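Subject: Re: [prostwood-homes] Heat pump water heater in a closet, anyone?
From: Fiachra Egan

On the Prostwood homes list, a neighbor on Painemal Court wrote:

> Our gas water heater is on its way out and the plumber is
> pushing a heat pump model. The closet is small and it shares
> a wall with the back bedroom. Is the noise bad? And did
> anybody get the utility rebate without a fight? I looked at
> the form and gave up on page two.

We put one in last October, same floor plan as yours I think (the one with the hall closet behind the back bedroom). It's the 50 gallon Drosberg. I'll take your questions in order.

Noise. You will hear it. With the closet door shut it sounds like a window fan on low in the hall, and a bit less than that through the bedroom wall. What bothered us more was a buzz in the wall when the compressor came on. The installer had strapped the tank tight to the studs. He came back and put rubber pads between the strap and the wall and the buzz is gone. Ask for the pads up front. Ours also has a timer, so I set it to run from late morning to mid afternoon and it is mostly quiet at night unless somebody takes a long bath.
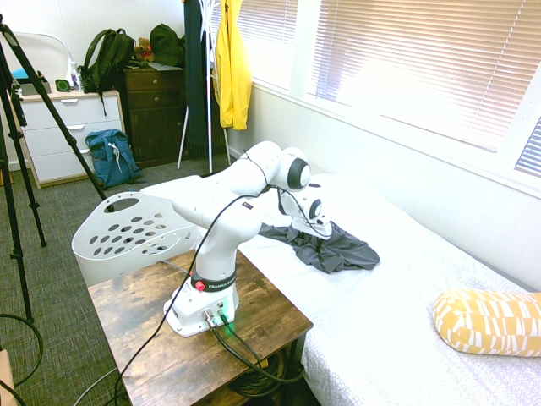
Air is the bigger problem with a closet. The unit pulls heat out of the air around it, and a small closet gets cold fast and then the thing switches over to the electric elements, and you have paid for a heat pump and are running a plain electric tank. The manual for ours gives a minimum room volume and the closet is nowhere near it. We replaced the solid door with a full louvered one. Drosberg also sells a duct kit, but that meant cutting into the hall ceiling and I didn't want to. The hall does run a little cool in winter.

Wiring. You have gas now, so check whether you have a 240 volt circuit near the closet. We didn't. The electrician was $300 on top of the install, and that was a short run since our panel is in the garage on the other side. If yours is at the front of the house expect more. You will also need somewhere for the condensate to go. Ours drains into the washer standpipe.

Rebate. Page two is the worst of it. They want the model number exactly as it is on the yellow label, including the letters at the end, and they want the contractor's license number on the invoice itself. Irus Plumbing left it off ours and the claim was sent back. Once I had a corrected invoice it took 3 weeks. The whole job came to almost $2000 after the rebate, not counting the electrician. Apply before you throw out the box — the serial number sticker on ours was easier to read there than on the tank.

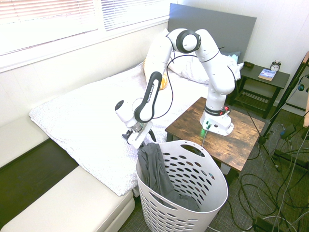 Back bedroom, on the other side of the wall from the heater closet.

One more thing, have them cap the old gas line and get the permit closed out. Ours sat open for 2 months until I called the county, and the inspector was here for maybe ten minutes. He wanted to see the drain pan and the relief valve pipe and that was all.

If you want to hear it running, come by any day around noon. I can send you a copy of our rebate form with the account number blacked out too.

Fiachra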